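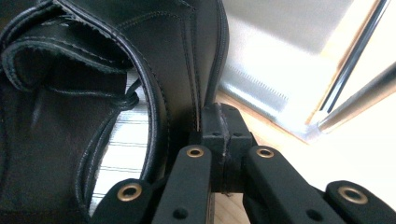 Black leather boot, collar fold and doubled seam.

Saturday, September
Entered by Keerthana Kulkarni

Thread trial, second week. Carried over from Bindu's page: the bonded nylon from Wasgate against our usual polyester, same needle, same stitch length, both on scrap from the Pillai side of leather. Polyester strips are the ones with a knot at the left end. Nylon strips have no knot. Please keep to this, I lost half the morning sorting a mixed pile.

Flex rig counter read 2,929 at start. Left it running through lunch and stopped it at 549 cycles for the session, first inspection point. No broken stitches on either thread. The nylon has gone slightly fuzzy on the underside where it crosses the fold line. Under the loupe the fuzz is surface only and the plies are still together. Polyester shows nothing except some wax pushed up around the holes.

Tension. Upper tension was drifting on the post-bed again. Nithin found lint packed behind the check spring and cleared it, after which the knot sat inside the leather where it should. Strips sewn before that have the knot showing on the flesh side. I have marked them with chalk and they should not be used for the pull test.

Pull test, four strips of each thread, all doubled rows. In three of the nylon strips the leather tore between the holes before the thread gave. That tells us about the hole spacing and very little about the thread. Same thing Parvathi wrote up for the Kument order. Two rows set close together look strong and take the load well along the seam, but across it they make a perforated line. Staggering the holes between rows ought to help. Going up to a slightly longer stitch would too, though Kelly does not like the look of it on curved work.

Edge binding: glued two samples with the Stendeo cement and one with the old stuff from the brown can. Old cement grabbed faster and left a ridge. Stendeo stayed workable long enough to ease the binding round the inside curve without pleats. Not stitched yet — leave clamped until Monday.

To do:
Resew the chalked strips at corrected tension.
Cut new strips with staggered holes, both threads.
Order needles, one size down.
Ask Bindu whether the nylon came waxed or whether we waxed it. The label is gone from the cone.

Rig is off at the wall. Counter not reset.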